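Isto two-tier shoe rack, $146

I bought the Isto in January for our front entry in Covbridge, where a wire rack had finally given up. It came flat in one box with an Allen key. Assembly took me 15 minutes, most of it spent lining up the posts.

The shelves sit firm and grit wipes off with a damp cloth. Winter boots have to go elsewhere — the lower shelf won't clear them.
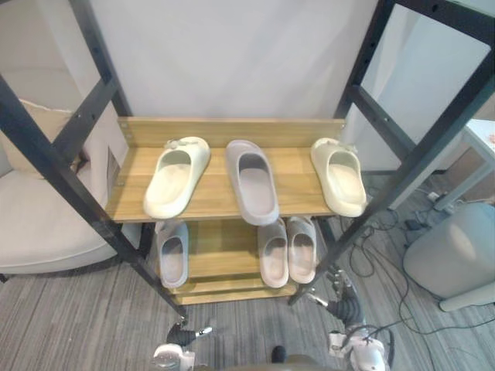
Top shelf and back board, with slides.

The Filtov rack I looked at first was cheaper but wobbled in the store. Mine has stayed square. I'd like a darker colour option. 4 out of 5.

Comments

Tsoukalas: Does it mark hardwood?

Ifigeneia Fragkou: Mine did. Add felt pads.

Contact | Copyright 2022 | Back to top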